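Workshop notebook, Clerkden bench
26 December 2018
Subject: Cikel simulation kit, trial license, third entry

The purpose of this entry is to record the state of the review of the Cikel kit before the trial license lapses in February. The kit is supplied by Dudás and consists of the simulator, a library of arm and gripper models, and a support plan billed by the year. Trarkcombe has asked for a recommendation on whether to purchase one seat or the shared license.

Installation was completed on the second workstation without changes to the existing drivers. The first workstation refused the license file and has been set aside until Dudás replies. The request was sent with the log attached.

The task used for the review is the standard cube pick. The wrist view was selected for all runs, as it is the view our own scripts expect. Colors were left at the values supplied with the kit.

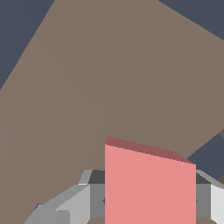
Reading time: 3 min

The pink cube sits between the two gray fingers, with a gripping block against either side. The cube is slightly tilted in this view, its top strip sloping down toward the right. Whether this comes from the grasp or from the camera mounting in the model is to be checked against the side view. Surfaces are plain and untextured throughout. This is acceptable for script testing. It would not be sufficient for training a detector, and the purchase should not be justified on that basis.

One batch of 500 picks was run overnight with the default contact settings. A second batch of 100 was run with the stiffer settings given in the manual. Run 552, from the combined numbering, stopped with a contact error and wrote no log. The batch tool skipped it and continued, but gave no warning at the end. This should be raised with Dudás as a defect.

Remarks on the product:

The gripper model loads quickly and the joint names follow the manual. The finger stroke is given in meters in one file and in millimeters in another. A conversion has been added to our loader and noted in its header.

The manual is clear on setup and thin on contact. Chapter 3 refers to a table of friction values that is missing from our copy.

Support answered the first query on the same day. The license query remains open.

Provisional recommendation: one seat, for script testing only. The shared license is not supported at the quoted price until the license fault is resolved.

Outstanding:
Side view check of the cube angle.
Repeat of run 552 with logging forced on.
Missing friction table, to be requested from Dudás.
Return of the loan dongle to Trarkcombe once the first workstation is cleared.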